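Elogio del cesto de los cables

En mi casa de Montoya hubo durante años un cajón que no cerraba. Dentro vivían los cables: el de la impresora que ya no tenemos, el de una radio de mi suegro, tres o cuatro de origen desconocido que heredamos con el piso. Cada septiembre prometía ordenarlos y cada septiembre les ponía una goma elástica y volvía a empujar.

Mi amiga Quyên Tiêu, que tiene más paciencia que yo, defiende las bridas, las etiquetas y las fundas con cremallera. Yo la quiero mucho, pero creo que se equivoca. Un cable etiquetado exige un dueño disciplinado, y en casa somos lo que somos. Me quedo con el cesto abierto de plástico, con agujeros y un color por cesto, aunque dentro reine un poco de barullo. 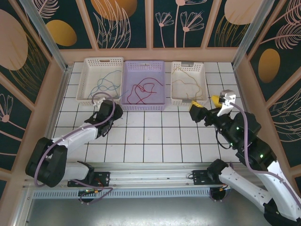
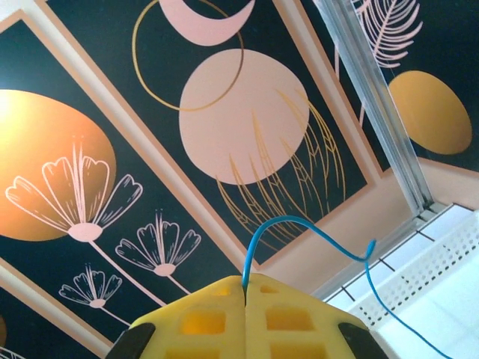 Cables azules en las dos fotos; en la primera, también rojos y beis, cada color en su cesto.

Me dirán que eso es desorden repartido. Pues sí, y bendito sea, porque el desorden repartido se puede buscar con los ojos. Compré los míos en Vonia, 12 euros el juego, y desde entonces encuentro el cargador sin vaciar medio pasillo. De vez en cuando hay que desenredar alguno, claro, y lo hago sentada, con la radio puesta y un café al lado. El cajón ahora guarda manteles y cierra de maravilla.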